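Clubs > Classroom Kits > Simulation > Hotusik Countertop Set

Hotusik Countertop Set
Two-handed kitchen simulation for school robotics clubs

Hotusik is a season of club work in a kitchen where the marble never chips and the plates can be dropped for free. Students get two arms, two five-day-a-week supplies of patience (not included) and a counter. They write the program that moves food and cookware around on it. Then they watch what they wrote, which is often different from what they meant.

The set is made for middle and high school clubs that want to teach manipulation and don't have the money, the floor space or the nerve for hardware. It runs on the computers you already have, including the ones in the back row with the missing keys. One license covers one club, and there is no extra charge for the student who signs up in the last month and wants to be team captain.

The usual starting point is the plate exercise. Teams learn to bring a hand in over the counter, close it on something small and soft, and keep hold of it long enough to matter. The cupcake is the favorite. It has a pleated wrapper, it is an awkward shape, and most clubs will have a working theory of cupcakes by the end of the first session and a different one by the end of the second. 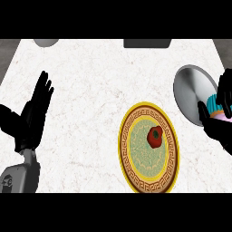 Greenwood, June 29, 2020

The new release of the Countertop Set is ready to download. If your club is already on the spring version, your saved programs will open without changes. If your club is on the version before that, they will open with changes, and we have tried to make the changes polite.

What's new in this release:

Left and right hands can now be programmed in separate files. Two students can work at once and argue about it later.

Object poses can be saved from any point in a run. A cupcake held sideways stays sideways when you reload, so teams can study the problem they have and stop re-creating it from memory.

The replay window steps backward. We got more mail about this than about everything else combined.

The contact report is now in plain English. The old one was in plain something.

What your club gets

The license includes the simulation, the object library, a coach's guide and 6 student projects in order of difficulty. The object library has tableware, cookware and food, with more food than anyone asked for. Projects run from a single reach over the counter to a full two-handed task with a written plan, and each one ends with a page for the team's log. Please make them fill in the log. They will say they remember what they changed. They do not remember what they changed.

The coach's guide assumes you teach something else during the day. It doesn't expect you to know any robotics going in, and it marks the pages you can read while students are still finding their chairs.

How a session goes

1. Pick a start layout. Every layout can be edited, but the first time through, use it as it comes. Moving the plate a little to the left is how a team ends up spending the whole hour on the plate.

2. Write the reach. Students set where the hand should go and which way the palm should face. Palm-down over the plate sounds like the easy case, and for large objects it is. With a small item under the hand, the fingers cover a good part of what you are aiming for, and the team has to trust its numbers. Teams hate this. It's the best part of the project.

3. Park the other hand. The hand that isn't working still needs somewhere to be. We suggest raised, with the fingers up and plenty of bare marble between it and the dishes. Clubs that skip this step find out how far an elbow travels.

4. Run it slowly, then at full speed. The slow run is for learning. The full-speed run is for the three students from the next club over who have come to watch.

5. Check the result from the head view. Look at the hand and the food, and look at how much room there is to the cookware next to the plate. A frying pan with its handle pointing off to the side takes up more of the counter than a round pan shape suggests, and the return path is where most teams forget about it. 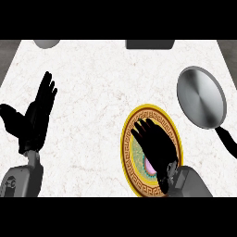
6. Log it and swap seats. Whoever typed now watches, and whoever watched now types. The guide has a chart for larger teams.

The Susis Challenge

Clubs with a current license can enter the Susis Challenge, our online meet. Entry is by file upload, so no bus is needed. Each team has 4 attempts at the same countertop task, and the best attempt counts. Teams see the object list in advance but not the layout. Over 3000 runs came in for the last one, a fair share of them from a single team that had left the upload script going through dinner.

Scoring is for the finished task, the clearance between objects and the quality of the log. Style has no points. We are asked about style every season, and it still has no points. A hand that waves at the end of a run will not be penalized as long as it doesn't hit anything.

Sign-up for the next challenge opens with the new school year. Rules are in the coach's guide, along with the judging sheet, so teams can grade themselves first and be disappointed in private.

Before you order

The Countertop Set is a simulation only. Programs written in it do not transfer to the Hasa desk arm, which has one arm and a gripper and holds strong views about cupcakes. If your club wants to move on to hardware later, the Hasa bridge course covers the differences.

Licenses run for one school year from the day you activate, so it pays not to activate over the summer. Clubs that signed up in May can write to us and have the start date moved.

Related items

Hotusik Coach's Guide, printed, spiral bound
Hotusik Extra Object Pack: Baking
Susis Challenge Practice Layouts
Hasa Desk Arm, single
Hasa Bridge Course for Clubs
Team Log Book, pack of 2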